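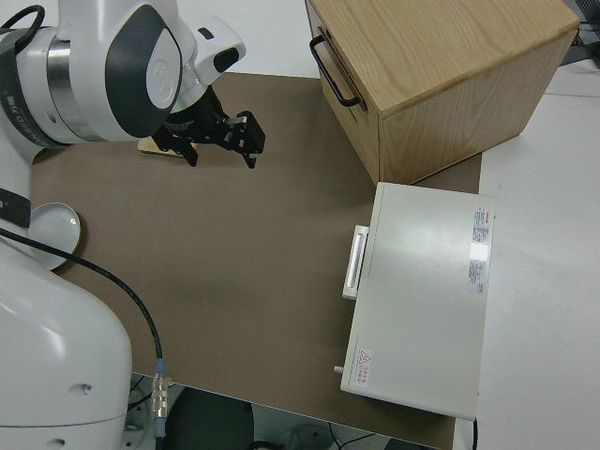

Dorkell, 2022-08-26

Plando: a dataset of jewellery descriptions

Plando is a collection of short product texts for rings, earrings, bracelets, necklaces and brooches, written by jewellers and shop staff and tidied up by us so that other people can use it. We started it in February and we're really pleased to be putting out the first full version. If you love the odd little language of the jewellery counter (claw, bezel, millgrain, huggie, lobster clasp) you'll have a lovely time in here.

What's in it

There are 800 descriptions in the main file, plainly called main.csv. A further 200 sit in check.csv and are kept apart, so please don't mix them in if you want to compare results with anyone else's. Each row is one piece of jewellery. Pairs of earrings count as one row, and so do stacking rings sold as a set.

The columns are:

id - a short code, never reused
type - ring, earring, bracelet, necklace, brooch or other
metal - as stated by the seller, in lower case
stone - main stone only, blank if there isn't one
setting - blank if the text doesn't mention it
text - the description itself
source - roneteo, qaisi or own

"Other" is mostly cufflinks and tie pins, plus a very fine hat pin that Hafiz refused to let us call a brooch.

Where the texts came from

Roneteo and Qaisi both gave us their back catalogues, for which we're hugely grateful. Roneteo writes long and loves a bit of history, so expect plenty of Art Deco. Qaisi keeps things short and puts the measurements first. The rows marked "own" were written by Anjani Sopacua, who spent years behind a counter and can describe a curb chain in more ways than I thought possible!

We took out prices, stock codes, delivery notes and anything naming a customer. Engraved messages on second-hand pieces were replaced with the word ENGRAVING in capitals. Spelling is British throughout, so it's jewellery and colour, and we changed a few American spellings to match.

How the labels were done

Anjani and Hafiz Pangaribuan each labelled every row on their own, then sat down together over the ones where they differed. Most of the arguments were over settings. A rubover and a bezel are the same thing and both go in as bezel. Flush and gypsy settings are both entered as flush. Where a text said only "gold", we left it as gold and didn't guess the carat or the colour.

Vermeil was a puzzle. In the metal column it's "silver, gold plated", but the word itself stays in the text.

Things to watch for

Rings make up far more of the set than anything else, and brooches are thin on the ground. Men's jewellery is patchy. Pearls are often listed with no mention of whether they're cultured, so don't use the stone column to work that out. There are also 12 rows where the seller's text gives two main stones; we kept the first one named.

The descriptions are sales writing. "Dazzling" tells you nothing about a diamond's grade, and nothing in the files should be used to value a piece.

Using it

The files are UTF-8 with commas between columns and quotes around the text. They open happily in any spreadsheet program. Use them for study, teaching or your own projects, and please name Plando and the version if you publish anything.

Corrections are very welcome - send the id and what you think it should say. Brooches even more so. If you have a drawer of old brooch listings, Hafiz would love to hear from you.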